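Wemora Robotics Club
Minutes of the regular meeting, September 16, 2023
Room 212, Portela Building

The meeting opened at the usual time. Minutes of the last meeting were approved with one correction: the spare gripper fingers were ordered from Plultix, not returned to them.

1. Fall project
The club voted to enter the cloth handling event at the Stunness student competition in October. The other option was the block sorting event, which we entered last year. The vote was not close. Teams have to pick up pieces of fabric and place them in a marked area. The rules allow one arm and one wrist camera.

2. Budget
More than 40 dollars is left from the spring bake sale. The school account has not been updated, so that amount is not final. Members agreed to hold off on buying a second camera. Fabric for practice will come from home. Old T-shirts and dish towels are fine, nothing with buttons or zippers.

3. Arm and gripper
The software group has the wrist camera feed running on the lab computer. Pickup attempts on a flat towel were tried 25 times at the last work session, and the results are in the shared folder. Most of the failures were at the corners. The group wants to try a slower close before changing the finger pads.

The mechanical group brought up the cable again. It is thick and ribbed and does not bend tightly, and with the wrist turned far over it hangs down across the camera view and over the top of the gripper. Gray cloth also shows up behind it at that angle. Two fixes were discussed: clipping the cable farther back on the arm, or limiting how far the wrist can turn. The second is easier, but some members think we will need the full turn to reach under a folded edge. No decision was made. The mechanical group will try the clips first and report back.

Blur was discussed as well. The picture smears when the wrist is moving and the near surfaces wash out in the bright light. Software will save pictures only after the arm has stopped. The group will also look at the exposure setting.
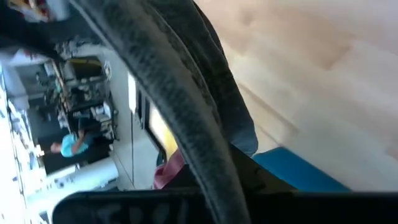
4. Action items
Mechanical: test cable clips at 3 positions on the arm.
Software: slower gripper close, exposure setting, save pictures when stopped.
Everyone: bring practice fabric and a signed permission form for Stunness.

Meeting adjourned. The next work session is in the same room.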